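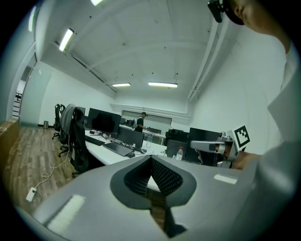
April, late afternoon

Spent most of today on the career histories for the Brunum directory of bankers and finance people, and I got a good deal further than I thought I would! The Heitmann entry is nearly done. His schooling and first degree are settled, but the years at Rarka Savings are still a muddle (the annual report has him as branch manager a full year before his own résumé does, and I'm inclined to trust the report, though I'd love a second opinion from whoever has the time).

I went through 15 entries in all and found 4 where a short management course had been written up as a degree. Easy mistake to make, and I've made it myself more than once. I changed the wording to "attended" and left the old version in the notes column so we can go back if a certificate shows up.

The Jullovia list is another story. Three of the directors there share a surname, and somewhere along the way their board dates got swapped around, so please don't copy anything out of that sheet until I've untangled it. I've marked the doubtful lines with a question mark in the margin.

For tomorrow: write to the Rarka archive for the staff rolls, check the spelling of the secondary schools against the old registers, and trim the Heitmann piece, which has grown to around 20 lines and really ought to be half that.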